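## 4. Sorting bottles before the first load

The Plurkum return cabinet takes empty drinks bottles up to 20 at a time. Sort them before you open the hatch. Most stoppages come from caps left loose, liquid in the base or bottles that have been crushed flat.

You will need an open-topped bin or tub, a cloth and the cabinet key.

### 4.1 Preparing the bottles

1. Empty each bottle into a sink. Don't use the cabinet's drip tray for this – it holds very little and has no drain.
2. Screw the cap back on until it stops turning. Loose caps drop into the lower chute and have to be taken out by hand (see section 7).
3. Leave the label on. The reader needs the printed code, and a bottle without one will be passed to the reject drawer.
4. Put glass, cans and cartons to one side. They can't go in this model.
5. Place the bottles in the bin one at a time, checking each cap as you go.

**Note:** Bottles that have been squeezed can often be used. Take the cap off, blow or press the sides back out and refit the cap. If the code is creased, smooth it flat with your thumb.

**Caution:** Do not load bottles that have held oil, bleach or other cleaning products. The residue spoils the whole bag and will damage the belt.

### 4.2 Loading the cabinet

1. Switch on at the wall and wait 30 seconds. The light on the front panel goes from amber to green.
2. Turn the key to LOAD and lower the hatch.
3. Feed the bottles in base first. Wait for the belt to stop before adding the next one.
4. When the counter reaches 20, close the hatch and turn the key to RUN.
5. Keep hands and sleeves clear until the belt is still. The hatch locks itself, but older cabinets with the Jaltetti catch can be forced open, so take care with these.

If the panel shows code 533, a bottle has gone in cap first. Turn the key back to LOAD, take out the last bottle and feed it in again the other way round.

### 4.3 Changing the bag

The bag holds 50 bottles when they are pressed. Change it when the panel beeps twice, or sooner if it smells.

1. Turn the key to OFF and open the lower door.
2. Lift the bag ring off its hooks and tie the neck.
3. Fit a new bag with the seam to the back. Pondora bags in the large size fit all cabinets; the medium size fits the narrow one only.
4. Close the door and press RESET until the counter shows zero.

Wipe the hatch and the rim of the bin with a damp cloth once a week. Don't spray water near the reader window.

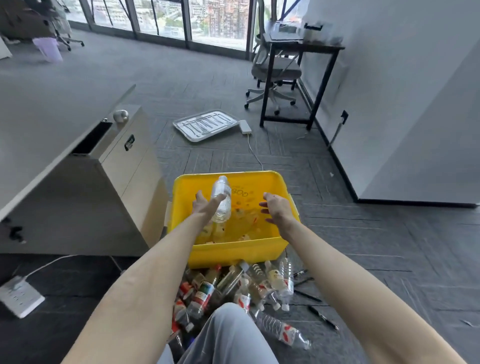
*Fig. 6. Placing a bottle in the bin (step 5 of 4.1).*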